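HSP210 Food Service Operations
Unit 4 handout: Bench layout, holding and portion control

Read before the September practical. Bring the completed yield sheet from Unit 3.

4.1 Scope

This unit covers the path of a cold or ambient item from storage to the plate in a small commercial kitchen. Hot holding is treated only where it affects bench space. Menu costing is in Unit 6. Students who took the older version of the subject should note that the section on trolley service has been removed and will not be assessed.

4.2 Terms

Station: a length of bench and the equipment serving it, assigned to one task or a small group of related tasks.

Reach zone: the part of the bench a worker can use without moving the feet. The primary zone is reached with the elbows near the body. The secondary zone needs the arm extended.

Landing space: clear bench kept for setting down an item on its way to or from a station. Landing space is not storage and should not appear on the plan as storage.

Mise en place: ingredients and utensils prepared and set out before service.

Par level: the quantity of an item that should be at the station when service begins.

4.3 Dimensions and flow

Work should travel in one direction along the bench. For a right-handed worker the usual order is raw or unportioned stock on the left, work surface in the centre, finished plates on the right. Reversing the order is acceptable if every station on the line is reversed. Mixed directions produce crossing movements, and crossing movements are the main source of collisions in a galley kitchen.

Leave at least 300 mm of clear landing space beside each work surface. Where two stations share a landing space, the shared length is the sum of the two allowances. In the Birness plan (supplied with the Unit 3 readings) the salad and sandwich stations share one landing space of 300 mm, and the plan is marked as non-compliant with this handout for that reason. Students are asked to redraw it in Exercise 2.

Items on the bench fall into two groups, vessels and dispensed items. Vessels are plates, bowls, cups, strainers and colanders. Dispensed items are sauces, oils and dressings, along with anything else measured out from a container. The groups are placed by different rules. Vessels are placed by footprint, as they occupy bench whether or not they are in use. Dispensed items are placed by frequency, as the cost of a poor position is paid each time the container is picked up. 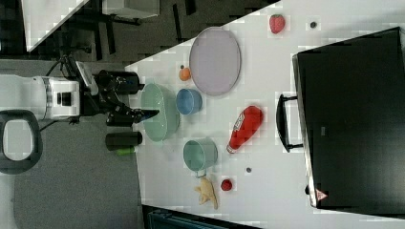
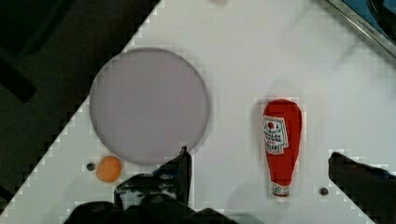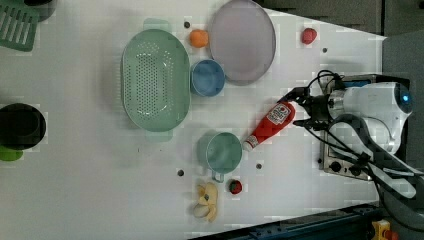
Footprint is measured at the widest point of the vessel, handles included. This is the most common error in submitted plans. Students measure the rim, draw a circle and then find that the drawn layout does not fit the bench. The colander in the third picture has a flat handle at each end, so its length on the plan has to be taken from the outer edge of one handle to the outer edge of the other. A handled cup is treated the same way. A round plate has no projecting parts and can be drawn at its diameter. Bowls that nest may be drawn as one footprint if they are stored nested, but one bowl in use must be shown separately.

4.4 Placement of dispensed items

Rank the dispensed items at the station by number of uses per service. Place the highest-ranked items in the primary reach zone and the remainder in the secondary zone. Items used fewer than 9 times per service should be kept off the bench, on a shelf or rail.

The ranking must be taken from a tally and not from memory. In the Skisari exercise, the tally for one lunch service recorded 124 uses of a single dressing, while the layout being tested had that dressing on the back shelf. Moving it forward was the only change made in the second trial.

Containers with a narrow neck or flip cap are stored upright at the station with the label facing the worker. Label and date decanted product on the container, not on the lid, as lids are exchanged during washing.

4.5 Holding times for cold items

Chilled items that can spoil are held at 5 degrees Celsius or colder. When an item is out of temperature control, times accumulate:

Under 2 hours in total: use immediately or return to the refrigerator.
Between 2 and 4 hours in total: use immediately. Do not return to the refrigerator.
4 hours or more in total: discard.

The total includes every period spent between 5 and 60 degrees, including preparation and any time on the landing space. Record the start time on the station sheet when the item leaves the refrigerator. A missing start time is treated as an expired item in the practical.

4.6 Draining and portioning

Washed leaves and cooked legumes are drained before weighing. Retained water increases the recorded weight and reduces the actual portion. Drain until dripping has stopped, then weigh. For salad leaves, a spinner gives a more consistent result than a colander, and the method used must be written beside the weight.

Portion by weight for the first plates of each batch, then by scoop or ladle once the volume has been checked against the scale. Check again when the batch changes. The Duven recipe cards give both weight and scoop size. The Radu cards give weight only, and the scoop size must be worked out before service.

4.7 Exercises

1. Draw a station for a cold salad to scale. Show all vessels at full footprint and mark the primary and secondary reach zones.

2. Redraw the Birness plan so that the shared landing space complies with 4.3. The overall bench length may not be changed. State which item was moved or removed.

3. Using the Skisari tally sheet, rank the dispensed items and allocate each to the primary zone, the secondary zone or the shelf.

4. A tray of sliced chicken is out of the refrigerator for 50 minutes during preparation, is returned, and is later out for 85 minutes during service. Give the accumulated time and state what may be done with the tray.

Submit plans on A3 paper, drawn in pencil, with the scale written in the lower right corner. Electronic plans are accepted as PDF only. Answers to Exercise 4 must show working.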